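Home | Tips | Workshop | Grippers | Contact

Setting up a two-finger gripper for soft objects

Fit the fingers loosely, close them by hand and check that the flat faces meet square before tightening the screws. Recheck after 22 cycles. Set the open width before anything else. Knotted fabric spreads when squeezed, so leave around 9 mm clear on each side.

Start with a mixed object, such as a rubber and fleece pet toy. Rubber gives a firm stop and fleece does not.
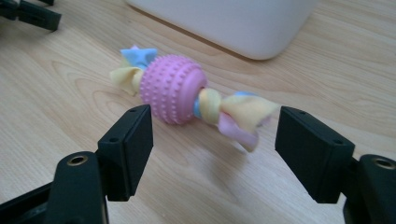

Closing speed comes next. Begin at 40 per cent and drop it if the object turns as the fingers touch. Grip on the ball first, then on a knot, and write down the motor current for both. Loose ends should be kept out of the pivots.

Wipe the finger faces with a damp cloth after each session.

Last updated: 10 Aug 2022

Contact: Danuta Szewczyk, Killisard shared workshop | Back to top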